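Zostik Robotics Club – Frequently Asked Questions

Last updated in April

Who can join the club?
Any student of the school, from the first year to the last. You do not need to know programming. At this moment we are 21 members, and more than half of them had never used a screwdriver seriously before they came.

When do you meet?
We meet every Sunday afternoon in the workshop on the ground floor. The door opens at 2 and we clean up at 5:30. In the weeks before the Dorkmont competition we also meet one evening more, and the day is written on the whiteboard and in the group chat.

Does it cost anything?
The membership is free. If you travel with us to the competition, you pay for your own lunch. The bus is paid by the school.

What is the project this year?
We are building a hand-held gripper, and later the same gripper will go on an arm. The name of the project is Nakel. A person holds the tool, closes the fingers on an object and moves it, and the camera on the tool records everything. The recordings help the software group to teach the arm the same movements. All teams in our category must pick up small things from a flat surface and put them in a given place.

Why do you start with a hand-held tool and not with the arm?
The arm is slow to repair and only two people can work near it. With the hand-held tool, everybody can practice in the first week. Also we learn quickly which finger shape is bad. We had three finger shapes already and the first one was thrown away after one afternoon.

I only want to do programming. Is this possible?
Yes, but every member spends the first two meetings with the mechanical group. After this you may choose. Some members change group in the middle of the year and this is also fine.

What do I have to bring?
Closed shoes and a notebook made of paper. Long hair must be tied. If you have your own laptop, bring it with the charger – we have only a few that we can lend.

How many recordings do you need?
For the simple task with one object we made 53 good recordings. A bad recording is one where the object is outside the view, or where the fingers were not opened fully at the start. We delete these the same day, otherwise they stay forever on the disk.

How should the fingers be at the start of a recording?
Fully open, pointing at the surface, with nothing between them. Hold the tool still for a moment and then begin.

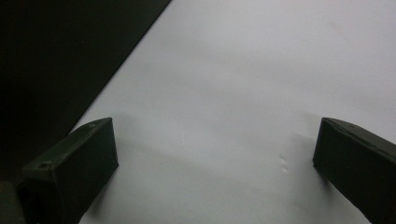 Reading time: 4 minutes

Both fingers must be in the view from the start, one at the left and one at the right, with a wide free space in the middle. We prefer a plain white surface for practice. Soft shadows on it are not a problem, but please do not move the lamp between two recordings of the same series.

Can I take the gripper home?
No. The printed parts can go home with you if you want to draw a new version, but the tool with the camera stays in the cabinet. The key is with the teacher.

Who goes to the competition?
The team has 8 places. We choose by attendance and by the test in the last month, and the result is on the workshop door. Last year we were second after the team of Gündoğdu, who had a very fast gripper. Members who are not in the team can come on the bus as audience if there are seats.

What if I miss meetings?
Write in the group chat before noon. After three absences without a message, your place in the team goes to the next person on the list. You stay a member of the club.

My question is not in the list.
Come on Sunday at 2 and ask, or leave a paper in the box next to the cabinet. We read the box every week.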